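Furukawa House added to the heritage trail: worth the drive?
Last updated: 27/08/2019

plovanano_walker
Has anyone been to the Furukawa House since it went on the heritage trail in July? The leaflet calls it "the most important surviving Japanese American merchant home in the county" and I'd like to know who decided that. I went years ago when it was a private house with a plaque by the gate. The plaque said less and I believed it more.

tess_in_cosell
We went two weeks ago. I liked it! The front rooms are furnished, the bathhouse out back has been fixed up, and Kazue Kudo gave the talk. She grew up a few streets over and she knows who lived where, which store had credit, who came back after the war and who sold up. Go on a day when she's there.

plovanano_walker
The talk sounds good. What about the furnishings? Are they the family's?

tess_in_cosell
Some are. The labels say "period" on a lot of it.

ridgeroad
"Period" means somebody bought it at an estate sale. I asked at the desk which pieces came from the family and got pointed to a binder. The binder lists 2 items: a trunk and a wall clock. Everything else in six rooms is a guess, and the leaflet doesn't mention that anywhere.

tess_in_cosell
I don't think that ruins it. Most house museums do the same, and the family lost nearly everything in 1942. What would you put in there, bare floors?

ridgeroad
Bare floors and a sign saying why would tell me more than a nice sideboard from two counties over. That's the story of the house, isn't it? They've covered it up with furniture.

hondedance
I help with the Hondedance walking tours, so I'm biased, but I half agree with ridgeroad. We asked for one room to be left empty. The answer was that visitors would feel shortchanged. Kohei Hamada has been going through the old store ledgers to work out what was sold and what was stored with neighbors, and his notes are better than anything on the walls. They're supposed to go on display. No date yet.

plovanano_walker
Supposed to by whom? The trail people said there'd be a bus stop as well.

hondedance
By the trail office. And no, there isn't a bus stop.

gus_m
What does it cost these days? And is the 1394 route the one that goes past the cemetery, or do you have to walk in from Cosell?

tess_in_cosell
Free, with a donation box. The 1394 stops at the cemetery and you walk down the hill from there. Do see the cemetery too, the older stones are worth the time.

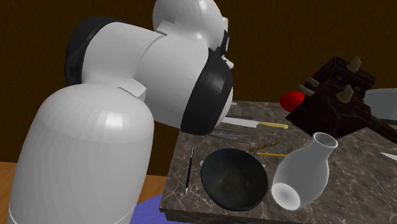
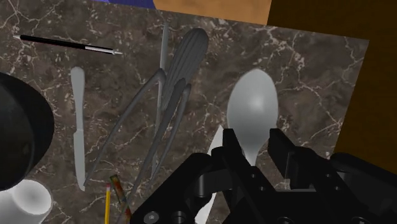

HOW MUCH OF THE TRAIL IS WORTH DOING? (split from the thread above by a moderator)

ridgeroad
The cemetery, yes. The church, if it's open. The "historic market site" is a parking lot with a sign in it, and the sign gets the name of the street wrong.

gus_m
It's the old name of the street. My grandfather called it that.

ridgeroad
Then I take that one back. It's still a parking lot.

plovanano_walker
I'll do the cemetery and the house, and ask to see the binder. If they print Hamada's notes I'll go a second time.

hondedance
Ask for the binder at the side door, they keep it in the office now.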